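3.2 Surface materials in the home survey

The postal survey drew 907 usable replies from 1,517 households in Pusden and Naden. Respondents were asked what their main table or worktop was made of, how often they wiped it and what they used. Patterned surfaces were recorded separately from plain ones (Figure 2).

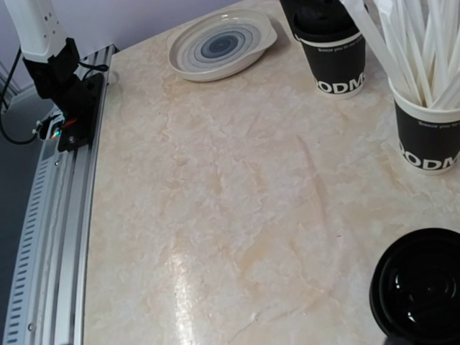
Figure 2. Tabletop with a cream, marble-like pattern.

Households with plain surfaces reported wiping them more often – mostly after each meal. Goodall and Lambert found the same in Entwistle, although their sample was limited to 200 homes. We left out five replies that gave no material.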